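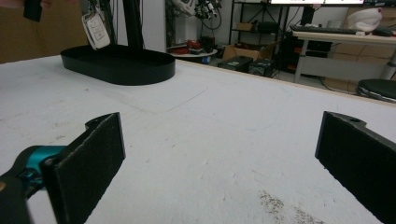 Table rentals FAQ

Storton Party & Event Rental. Last updated June. Can't find your question? Call or text the shop, Naheed Mirani or Xinyi Xia will pick up.

How far ahead do I need to book?

As soon as you have a date. Graduation season and the run up to the holidays go first. Small orders we can sometimes do next day, just ask.

Is there a minimum order?

Not if you pick up. For delivery it's 8 tables, or any mix of tables and chairs that comes to $300.

Which tables do you have?

Three lines. The Caron is the standard folding rectangle, white top, what most people want for buffets and school stuff. The Drosell is round, for sit-down dinners. Flovberg is the heavy farmhouse one. Looks great, weighs a ton, delivery only.

Are the tables brand new?

No. It's rental stock, it gets used. Expect light scratches and scuffs on the white tops. We pull anything cracked, wobbly or stained badly enough that it shows. If it's going to be in wedding photos, get linens.

Do you rent linens?

Yes, white, ivory, black and navy in stock. Other colors are special order and those can't be canceled once placed. Return them dry please!! Shake off the food, don't wash them, we do that. Damp linens in a plastic bag = mildew = you bought them.

How many people fit at a table?

Depends how friendly they are. Caron seats six with elbow room, eight if you use the ends. Drosell seats eight. Kids you can squeeze in more.

Do you set up?

Delivery means to the driveway, garage or loading door. Setup is extra, ask for it when you book and not when the truck is there. Stairs also extra. Tell us about gates, gravel, long walks from the parking lot, low branches, all of it.

What time do you deliver?

We give you a window the afternoon before. Earliest stop is 7 a.m. Need an exact time? There's a fee, becuase it means a truck goes out just for you.

Can I pick up myself?

Yes. Carons fit in most SUVs with the seats down. Bring a blanket and straps. We'll help load but we won't tie anything to your roof.

What if it rains?

Folding tables are OK in a shower, wipe them down after. Flovbergs are NOT. Get them under a tent or inside. Weather cancelation the day before gets you a credit good for a year. Same day, sorry, no.

How do I clean them before pickup?

Damp cloth, dish soap. No bleach, no scouring pads, no steel wool. Tape comes off, staples don't go in. Craft people: put paper down under glue and paint. Knife people: use a board.

What's the deposit?

Card on file for regular orders. Orders over $1000 need half down to hold the date. Over $2000, half down plus a signed contract, Xinyi emails it over.

Something got damaged, now what?

Tell us at pickup. Normal wear is covered. Burns, cuts, missing legs and broken hinges get billed at repair cost, or replacement if it can't be fixed. The optional damage waiver covers accidents but doesn't cover theft or tables left out in a storm.

Can I keep them an extra day?

Usually. Call before noon on the return day so we can check nobody else has them. Extra day is charged at half the daily rate.

Do you do schools and churches?

Yes, and there's a discount. Send the tax exempt form with your order, we can't add it afterwards.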